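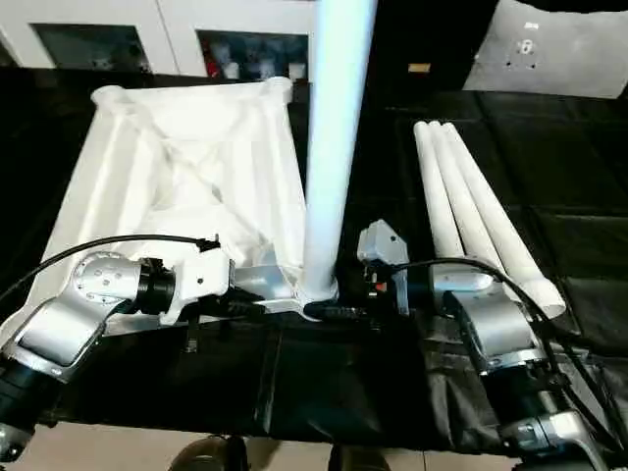 Handout 4: Showing a two-armed robot how to do furniture
Posted in August by the course instructor, Robot Learning Lab

Okay, so last time we did pick and place, and most of you found it pretty painless. This week we move on to assembly, and I want to warn you that your hands are going to feel stupid for the first hour. Mine did! I've been driving the Lunico rig for a couple of years and I still fumble the first leg of the day.

First, some words we'll use. A demonstration (demo for short) is one full run of the task, start to finish, with you in charge of both arms. Hand guiding means you grab the arm itself and walk it through the motion. Teleoperation means you stay back and drive it with the controllers. We do nearly everything by teleoperation in this course. With hand guiding your own body ends up in the camera view, and the policy won't have you standing there later.

Now, chair legs. A leg that screws in asks for three different skills in a row: find the socket, line up the thread, turn. People rush the middle one. If the thread goes in crooked, back it all the way out and start that leg again (leave the recording running, recoveries are worth having). Turning is its own headache because the wrist runs out of travel, so you turn, let go, rewind, grab again. Try to regrasp at the same height each time. I know it's boring.

The other arm has a job too, and I'll be looking for it when I grade. Brace the seat near the socket you're working on, keep the push gentle, and don't let that arm wander off while you concentrate on the leg.
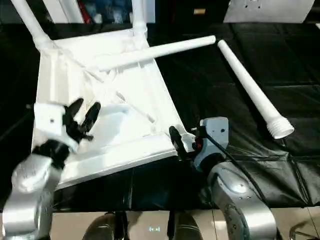
How many demos do we need before training is worth trying?
For one leg into one socket, my own runs started looking decent at 481 demos, and the full Patamico set I'll share with you has 1,143. Start with 84 per team, train on those, and see where it fails before you record more.

A few things on recording. Move the seat a little between demos, and turn it too, or the policy learns one spot on the table and nothing else. Go at a steady pace. Long pauses while you think are poison, the policy happily learns to sit there and do nothing. If you need to think, finish the run, mark it as bad, and go again.

Label each run right after you finish it: clean, recovered, or failed. Don't delete the failed ones, we'll need them in week six. And please write down which operator drove, because left-handed people brace differently and I'd like to see if it shows up in the results.

For lab: one teammate drives, one logs, then swap. Stop when the driver gets tired. Bring the Stovesico reading with your notes in the margins (the regrasping section is the good part, skim the rest).

Related handouts
Handout 3: Pick and place with the Lunico controllers
Handout 5: Cleaning up the Patamico set
Reading notes: Fakhoury on bracing with the second arm
Slides: What 4,000 short demos did for our pick and place policy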